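Subject: Re: [grollorcombe-fc] Ground move and the loan players
From: Cuiping Xiao
Date: Oct 29, 2021

Hello all,
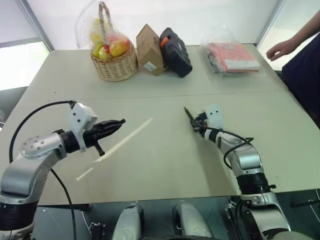 Two robot arms over a light table.

Thank you to Ro-un for the long message. I have put my answers under his parts, and I removed the parts where I have nothing to say.

Ro-un Ha wrote:
> The attendance against Narkach was 744, and I think this is the
> best we have had in the league this season. If we want to reach
> 1000 for a home match we must stop moving the kick-off time. My
> neighbour came at three o'clock and the match was already in the
> second half.

I agree with you about the kick-off. The change was printed in the programme of the match before, but a person who did not come to that match could not know it. I have asked the club to put the time on the board outside the ground, and also to send it to this list as soon as it is agreed with the other team. They said yes to the board. About the list I am still waiting.

For the 1000 I am less hopeful than you. Narkach brought two full coaches of supporters, and Mandden will not bring so many.

> Also I do not understand the loan of the goalkeeper. We had him
> for 6 matches, he lost only one, and now he goes back to Han and
> we play the cup with a boy from the youth team?

The loan was for one month, with a second month possible if both clubs wanted it. We wanted it. Han did not, as their own first goalkeeper has a broken finger. So it is not a decision of our manager, and I think some of the words at the last home match were not fair to him. The youth goalkeeper played very well in the friendly at Mandden, by the way. He is weak on high crosses, but he kicks the ball further than anyone we have had in goal since I started to follow the club.

There is a rule which I had to read several times. A player who was already in the cup with his own club cannot play in it for us, so even with a second month our loan goalkeeper would have missed the cup match. He would only have been useful for the league.

> Last thing, the left side. We conceded 3 goals from the same side
> in two matches. Everybody behind the goal can see it.

Yes, I saw it also — but I do not think it is only the left back. When our winger stays high, the left back has two men to mark, and he must choose one. In the second half against Narkach the winger came back more, and there was no goal from that side. I would keep the same four defenders and ask the winger to work harder. If the manager changes the whole defence before a cup match, with a new goalkeeper behind it, I will be nervous from the first minute.

About the ground: the move to the new pitch is still planned for March, and the season tickets will be valid there. The covered stand will not be ready at the beginning, so please bring a coat. I do not know yet if the late bus from Grollorcombe will stop near the new entrance. Does someone on the list know a person at the bus company? I wrote to the general address and received only an automatic reply.

I have two spare places in my car for the away match at Mandden. Please write to me directly and not to the whole list.

Best regards,
Cuiping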